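Hirach After-School Center, Room 4
Craft and Play Room Safety Checklist
Date: 2020-07-07
Checked by: Lesia Holovko
Last full check: April

1. Exits and floor
Both doors open fully. OK
Floor mats flat, no curled corners. One by the sink replaced.
Stools: 16 checked, 3 pulled for loose legs. Tagged and moved to storage.

2. Storage
Tall shelf fixed to wall. OK
Scissors in the locked drawer. OK
Paint and glue in original containers with labels on. Two jars of glue had no label. Thrown out.
Slime and putty stored on the high shelf, lids closed. OK 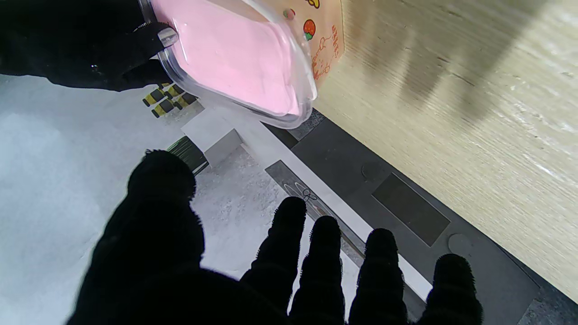
Svyatoslav Shevchuk asked whether slime has to be thrown out at the end of each term even if the tub was opened only last week. He would rather go by the opening date, written on the lid in marker. I have no objection. Added to the April form for next year, and we can start doing it now.

3. Electrical
Glue guns: 4 tested. One has a cracked cord. FAIL, removed.
Outlet covers in place except behind the Vurkholm cabinet. Cover ordered.
Extension cord under the window is too long and crosses the walkway. Must be rerouted before the room is used.

4. Sink and cleaning
Water temperature at tap OK.
Cleaning spray was under the sink without a child lock. FAIL. Lev Yatsenko to fit a lock.
Paper towels and soap stocked.
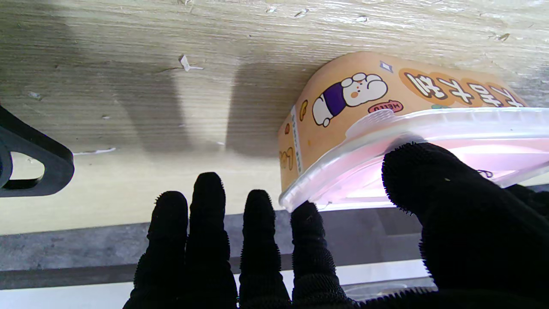
Work surfaces get their own line this time because the old form lumped them in with furniture. Run a bare hand along every edge and feel for splinters. Small chips and scratches in the wood grain are a pass if they are smooth to the touch, but they hold dried material, so scrub them with a brush. Anything that catches a sleeve is a fail and gets sanded.

5. First aid
Kit on hook by door. OK
Bandages low, eye wash out of date. Reorder both.

Result: usable once items in 3 and 4 are closed.
Copy to Orvokki Ikonen.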